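Spent Thursday setting up the new shared office, so I'm putting the notes in one thread. Mostly furniture and fans.

The building dates from 1946 and the windows on the street side don't open more than a hand's width. The landlord knows. We signed anyway.

Rent went up by 182 a month compared with the old place on the second floor at Grabner. For that we get one big room instead of two small ones and a door that locks.

First job was deciding where people sit. Mogens Þrastardóttir had drawn a plan on graph paper. We followed it for the desks and gave up on it for the chairs.
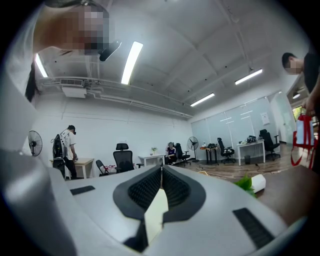 Thread last edited: January, 4:40 pm

The mesh chair with the headrest is the good one. It's in the middle of the room for now. I want it at my desk by next week and I've told everyone so.

Fans: there's a black one on the wall and a tall black one on a stand toward the far end. I'd like the standing one closer to the door, but the only free outlet there is the one the kettle uses.

The light wood table stays. We talked about selling it and getting two smaller ones from Uvden, but delivery was almost 2000 for the set we liked, so no.

The plant on the little white table is the only plant so far. I'm watering it on Mondays. Please don't also water it.

The pink and white stuff on the floor by the small black chair needs a home. If any of it is yours, move it before the weekend or it goes on the shelf in the hallway.

Bags: hooks are on the list. Until then, keep them off the chairs, please. I moved three just to sit down and eat lunch.

Walls are white and staying white. Someone asked about a green one behind the desks. The lease says we'd have to paint it back.

Still to buy: hooks, a power strip with a long cord, a doormat, a trash can with a lid. Itano has the power strip. Bridar was out of doormats when I called.

The keys are with me until the copies are cut. Text before you come over, I'm usually in by 9.

Next thing is the internet. The technician is booked for the morning and they wouldn't give me an hour.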